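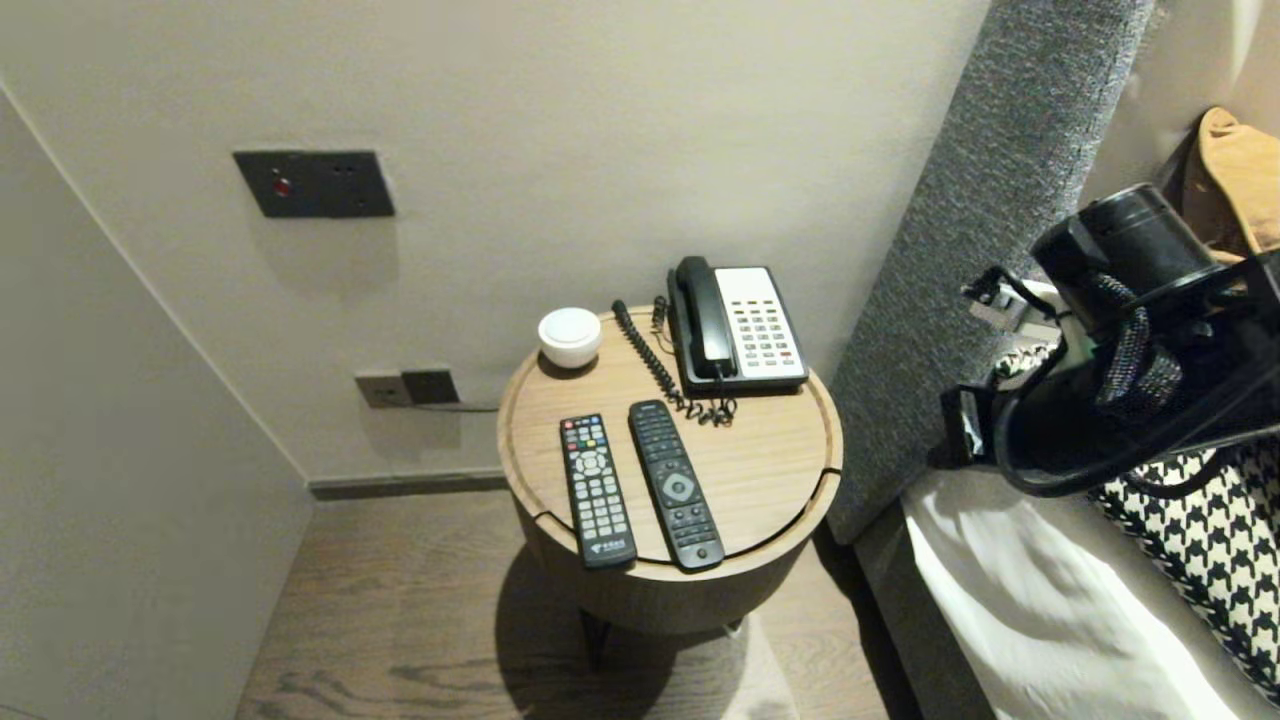

Gail Pruett
Media Liaison, Laken District Police

FOR RELEASE – holiday rental fraud, Laken and Bodin

Laken District Police are warning travellers about fake holiday rental listings after 65 reports were made to detectives since July. The matter is being investigated under Operation Jeltavell.

Victims paid a deposit, in most cases by bank transfer, for units in Laken and Bodin that were never for rent. Some turned up to find a family living there. Others found the street number didn't exist. Largest single loss so far is $3,100, paid in two transfers on the same evening.

Investigators believe the listings were copied from genuine ads, photos and all, and reposted at a lower price on community pages. Replies come fast and are friendly. A deposit is asked for within the hour to "hold" the dates. After that the account goes quite and the ad is gone.

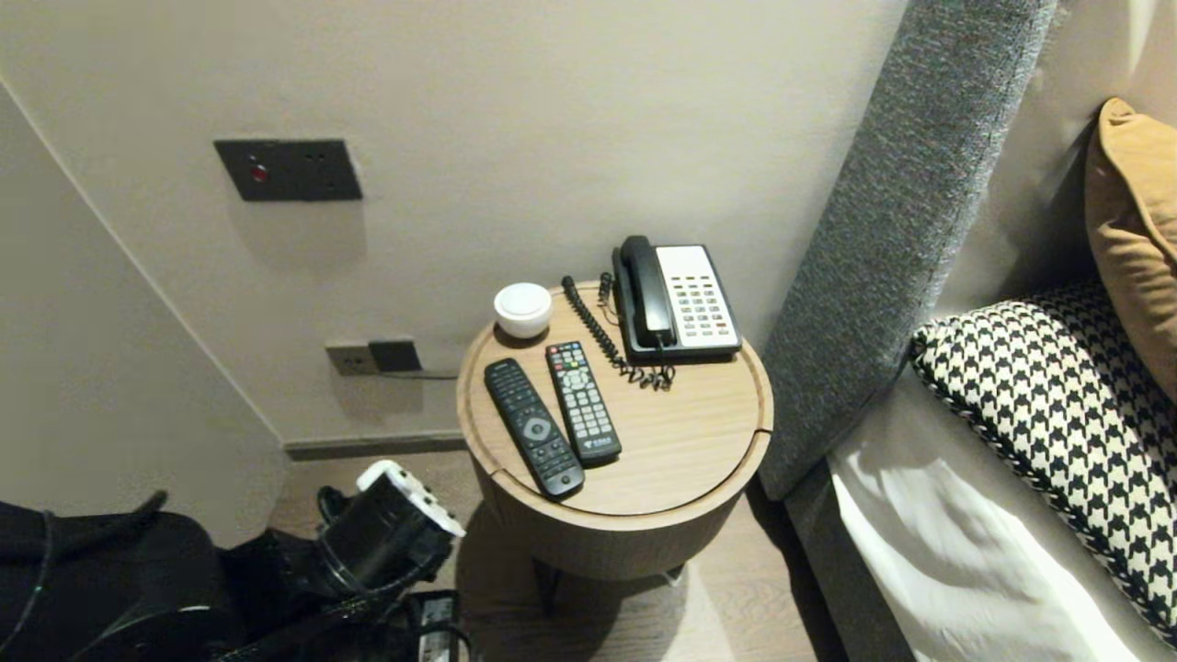

Remote controls on a bedside table.

No arrests at this stage. Detectives have asked two banks for records and are working with police interstate, where 19 of the reports were made. A number of victims only came foward after a friend told them the same story, and police think there are more who haven't.

Reports taken over the counter at Bodin station are being moved across to the Jeltavell team, so there is no need to lodge a second one. If you've already got a reference number, keep it and quote it when you ring. 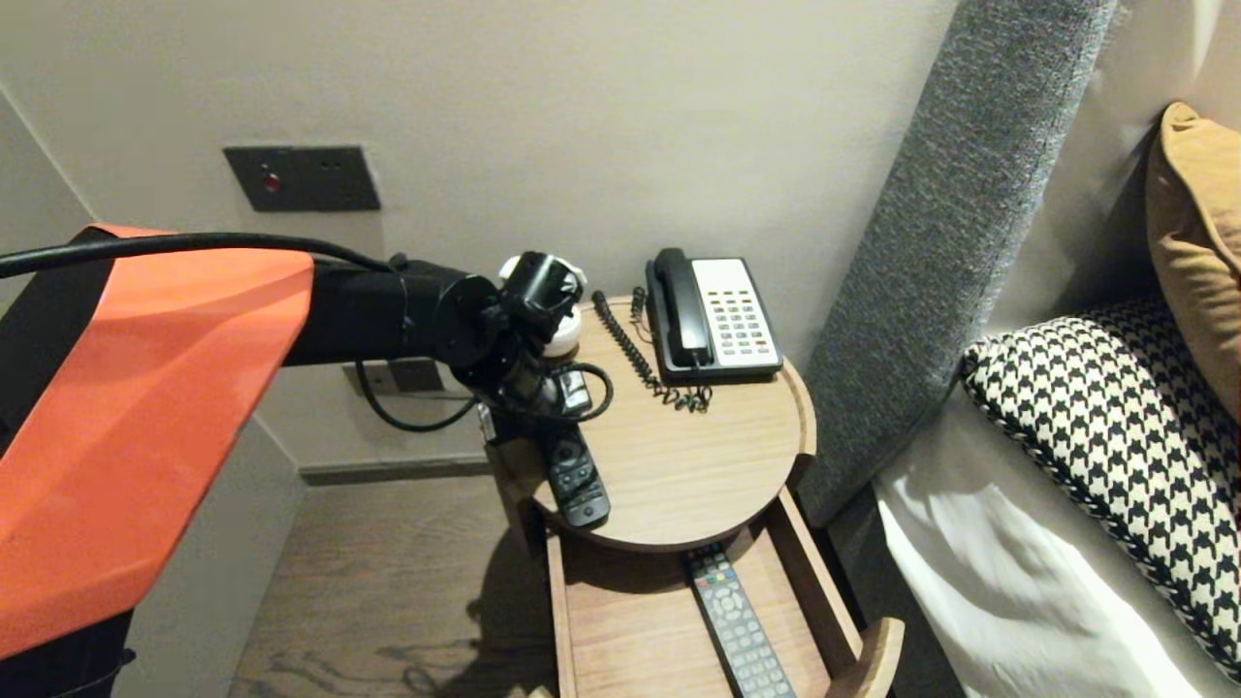

Owners are affected as well. Several have had strangers at the door with suitcases, sometimes close to midnight. Please don't get into an argument – ring the station and an officer will take details from both sides. Owners who find their own photos in someone else's ad should take a screenshot with the web address showing before reporting it to the site.

Anyone who has paid a deposit and now has doubts should ring their bank first, then police. Keep the messages. Don't delete the chat and don't tell the seller you have been to police. 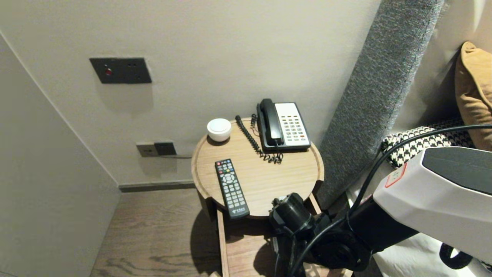 Pridard, asked about copied ads, said it had taken down 20 listings at the request of police and would now hold new owners' ads until an address check was done. It said it never asks guests to pay outside its own site, and that anyone asked to do so should stop and get in touch with its help desk.

Police would also like to hear from anyone offered money to let a stranger use their bank account. That is an offence even if you didn't know where the money came from, but early contact will be taken into account.

Information can be given at the front counter in Laken or Bodin, 8 am to 6 pm, or by phone at any hour. Quote Operation Jeltavell.

Media: no interviews today. Further update when there is something to add.

ENDS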